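The Quiet Load

Small appliances that never fully switch off have become a steady part of the household electricity bill. Measuring them properly is harder than it looks.

By Agata Cirillo
January 25, 2026

Standby consumption is the power an appliance draws when it is plugged in and doing none of the work it was bought for. It runs clocks, keypads, remote receivers and, increasingly, network modules. Each draw is small. A continuous load of one watt comes to 8.76 kilowatt-hours over a year, and the difficulty for anyone auditing a home is that such loads are spread over many rooms and often sit behind furniture.

Tarek Fakhoury surveys domestic wiring for Zillbridge, a consultancy that works mainly with housing associations. His last contract covered 464 flats on the Golter estate, all built to one plan and fitted with electric cooking. The tenants' bills varied more than the floor areas could account for. Fakhoury was asked to find out how much of the difference came from heating and how much from everything else.

He began with the kitchens. Fixed appliances there are usually wired through a switched spur, and the switch is often placed inside a cupboard or above the wall units. In most flats it had been left on since the day of installation.
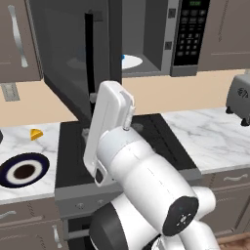
What the meter sees

A plug-in energy monitor multiplies voltage by current and corrects for the phase angle between them. At high loads the cheaper models are accurate enough. Below five watts many of them are poor. The current drawn by a small switched-mode power supply arrives in short spikes near the peak of the mains cycle, and a meter that samples too slowly will miss part of each spike or misjudge its width.

Fakhoury's team used a bench analyser for reference and logged each appliance for long enough to catch any periodic behaviour. This matters more than it once did. A device may sit at half a watt, wake its radio, rise to four watts for a few seconds and fall back. A single spot reading gives either figure, depending on when it is taken, and neither is the average.

Manuela Bortolotti, who processed the logs, rejected any run in which the supply voltage had drifted by more than a set margin. She also separated real power from apparent power, a step that many published household surveys leave out. Domestic customers are billed for real power only. Quoting volt-amperes as watts can make a small adaptor look several times worse than it is.

Clocks, keypads and displays

The oldest standby load in the kitchen is the clock. An appliance with an electronic control board needs a low-voltage supply to scan its keys and hold its settings, and the display is normally fed from the same rail. A membrane keypad uses almost nothing by itself. The microcontroller behind it is also frugal. Losses occur mainly in the supply that feeds them both.

In older boards that supply is a small mains transformer, which dissipates heat in its core whether or not anything is connected to the output. Later boards use a capacitive dropper or a switching converter.

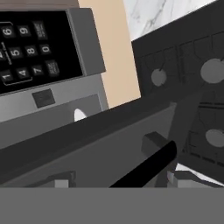

The transformer type can be identified without opening the case, as its real power hardly changes when the display is dimmed. A switching converter follows the load more closely, so dimming the display produces a measurable drop.

Ornella Gatti designs control boards for Sorrentino, a maker of built-in ovens, and is cautious about the savings that remain. Her current board cuts the display after 7 minutes of inactivity and keeps only the key-scan routine alive. The further reduction available from a better converter, she says, is now smaller than the variation between component batches. She would sooner see work done on network modules, where the firmware often keeps the radio awake without need.

Switching off at the wall

Advice to tenants has usually been to turn things off at the socket. Wilson Condori, who manages the Golter estate, found that this worked for televisions and printers and failed for anything with a clock. Residents disliked resetting the time, and some ovens will not start a heating programme until the time has been entered.

The estate is now trialling a separate approach in 300 of the flats. Sockets serving the television position are grouped on one switched circuit with a control by the living room door. Kitchen circuits have been left alone. Condori expects to compare the bills after a full heating season, with the remaining flats serving as the control group.

Fakhoury would have preferred sub-meters on each circuit. The quotation came to more than the trial's entire budget, and the readings will instead be taken from the main meters at the start of each month.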